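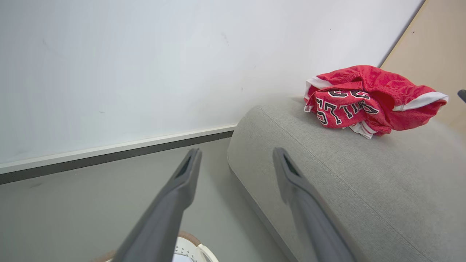 Figure 4. Wrist camera view during the approach phase, fingers open, with a pair of red shorts on the sofa.

Search this journal Advanced search Go

22 July... see volume contents

5.2 The phantom grasp fault

Published July 22, 2026, by the Mender project group, Ondrejka

Of the 247 tidying runs in the home trial, the ones that taught us most were those the robot believed had gone well. Mender picks up clothes from furniture and drops them in a basket. It decides whether it is holding anything by how far the fingers close - if they stop short of fully shut, something must be between them. On a table this works nicely. On a sofa, the something is quite often the sofa.

We call this a phantom grasp. The fingers come down beside the garment, pinch a fold of upholstery, and report success. The arm then tries to carry the sofa to the basket. Sofas take this calmly, the wrist joint less so, and the arm stopped itself on a force limit of 200 newtons, a figure we had set in January for a much heavier job and had forgotten to lower.

Figure 4 shows the kind of approach in question. The shorts are bunched up well beyond the fingertips, and the right finger is over the cushion. The colour contrast could hardly be kinder: saturated red on pale grey. Our garment detector had little trouble with such views, and we spent a fortnight improving it anyway, as it was the part we knew how to improve.

The fault lay in the depth estimate. Near a rounded cushion edge, the Skerel planner smoothed the surface into a gentle slope and placed the cloth lower than it was. The fingers duly pressed on into the padding. Replaying 3824 stored approaches through the planner gave the same error in almost 242 of them, all on soft furniture with a curved rim.

Two changes followed. The force limit was cut sharply for all soft surfaces, and a grasp now counts only if the wrist camera sees the garment move with the fingers. The second check adds a short pause to each pick, during which the robot appears to be having doubts. We consider these overdue.

Related articles
Fluvby: a household test set for soft furnishings
Force limits in shared living spaces
Slip detection with thin fabrics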